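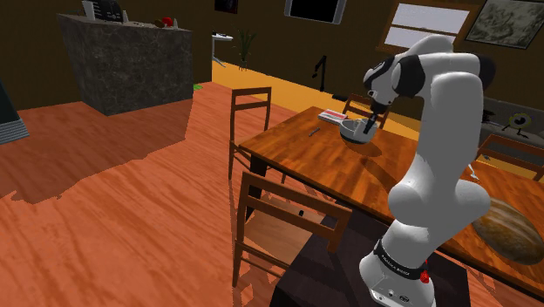 Spent the week on the grasp-to-motion handoff in Juhl, our manipulation stack. Notes in this thread for anyone else who has a planner and a controller written by different people in different years. 1/

Setup: fixed-base arm, parallel-jaw gripper, everything in simulation. The test set is 300 episodes of household pick and open tasks. Planner runs in its own process, controller loop at 100 Hz, perception whenever it has something to say. 2/

The symptom. On pan and pot grasps the planner reports success, the fingers close, and the object shifts sideways a little before contact settles. Fine for a box. Bad for anything with a long handle, which turns a small shift at the rim into a big one at the far end. 3/

First suspect was friction. Everybody's first suspect is friction. Swept the coefficient over a wide range and the shift barely changed, so I put it back where it was. 4/

Second suspect was the collision mesh. Thin-walled containers get approximated by convex pieces, and if the decomposition closes over the opening, a finger going inside the rim starts in penetration. The solver then pushes it out in one step. Checked with contact logging: two of the pans in the set had exactly this. Rebuilt both with a finer decomposition. 5/

That fixed the violent cases. The slow sideways drift was still there. 6/

Third suspect, and the real one: timestamps. Perception stamps the object pose when it publishes. The planner assumed the stamp was capture time. The gap was 21 ms on average, and the wrist camera is moving during the approach, so every pose was transformed with the wrong camera position. 7/

Hiyori Amano found it by plotting pose error against wrist speed. Straight line through zero. I had been plotting it against object size for two days, which gives you a very nice cloud. 8/

Fix is one field in the message plus a lookup into the joint state buffer. The buffer now holds 20 samples. If the capture stamp is older than the oldest sample we reject the pose and wait for the next one. No extrapolation. Extrapolation is how we got the last bug of this kind. 9/

Then the cabinet doors, which are a separate problem with the same root. 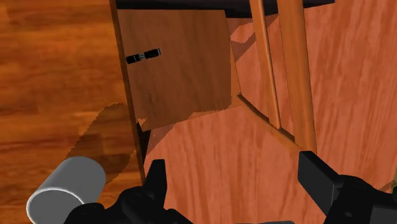
Approach view on the cabinet task, gripper open. Short bar handle on the door panel.

For doors we estimate a handle pose and a hinge axis. The handle estimate was inheriting the stale transform, and the hinge axis is fitted from the handle, so the error went in twice. The arm would then pull along an arc with the wrong center and the force limit would trip partway. 10/

With the stamp corrected the arc fit is good enough that the compliance gains can come down. Grethe Thygesen had raised them in Odmont (the controller side) to hide this exact failure. She has asked me to say that the comment in the config did read "temporary". It did. 11/

Still open on doors: when one finger blocks the view of the handle late in the approach, the detector sometimes snaps to a nearby vertical edge. Current workaround is to freeze the handle pose once the gripper is within a set distance. I don't like it. If the door is moved after the freeze, we won't notice. 12/

Tooling note. Akik, our log viewer, now draws capture time and publish time as two separate tracks. If it had done this from the start I would have seen the gap on day one. Patch merged Friday, April 10, 2026, off by default until the memory use is sorted out. 13/

To turn it on, set show_capture_track in the viewer config and restart. Old logs will load, but the capture track will be blank for them, as the field did not exist. Do not backfill it with publish time. Someone will ask to. 14/

A few replies asked about Gorkar. It's the planner. It is unchanged apart from reading the new field, and the cost function everyone wants to argue about is the same cost function. 15/

Next: rerun all 300 episodes with the old gains and the new gains, same seeds, and compare force limit trips per task. I'll post the table whether or not it looks good. Pans and doors reported separately this time. 16/

Also on the list is a unit test that moves the camera at constant speed past a static object and checks that the estimated pose stays put. It's a short test. It should have been in the repo before the perception node was. 17/17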